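Brown floor in the back room, sweep or mop first?
Posted Oct 17, 2023 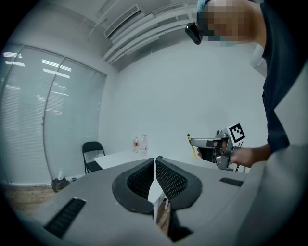

hpeltonen: What do you all use on a brown floor that shows every bit of dust?

wanda_k: A dry microfiber pad first, then a barely damp one with plain water.

krawczyk40: I'd skip the damp pass. It left streaks on mine and I had to redo 50 square feet by hand.

wanda_k: Streaks are usually too much soap. I quit using soap in February and haven't had any.

vesitz: Vacuum with the brush head. Pads push grit into the corners.

krawczyk40: Agree on the corners, but my vacuum scratched the finish.

hpeltonen: Thanks. Trying the dry pad tonight, will see about the damp one.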